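Ticket 946 - Label printer skips every second label
Site: Alcombe packing room
Opened by: Estrella Contreras
Assigned to: Bogdan Ursu
Status: Pending

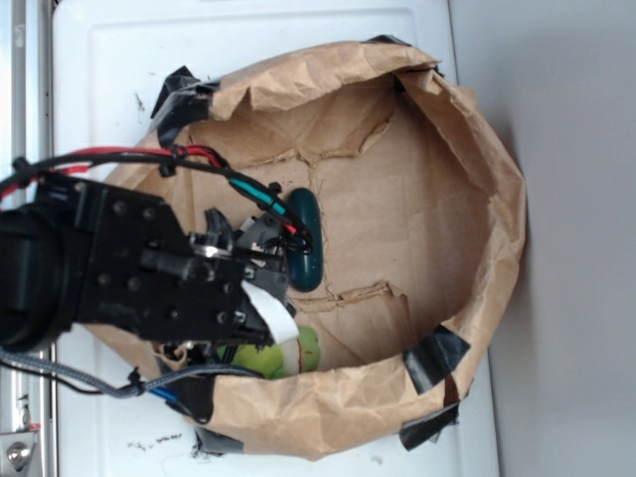
Printer feeds one blank after each printed label. Started after the Wedby driver update. Paper bag labels and carton labels both affected.

Monday, July 5, 2021

09:20 BU - Test page from the printer's own menu comes out correctly, no blanks. Fault is on the PC side.

09:45 BU - Driver has gone back to default stock size. Label height set to 49 mm, gap sensing off. Changed gap sensing to on and ran 12 labels. Still skipping.

10:30 EC - Can we have the old driver back? Orders are being labelled by hand.

11:05 BU - Old driver removed from the Menonach share. Asked Lejla Stojanović for a copy.

13:10 LS - Copy placed in the usual folder. Remove the new one fully first, including the port, or it reinstalls itself at restart.

14:00 BU - Done as above. Sensor calibrated with carton stock loaded. No blanks on a run of 12. Bag label stock is narrower and still skips now and then - sensor may need moving towards the left guide.

14:25 EC - Carton labels fine here. Bag labels can wait until tomorrow, we have a part roll of 800 printed already.

14:40 BU - Leaving open for bag stock. Automatic driver updates switched off on this PC.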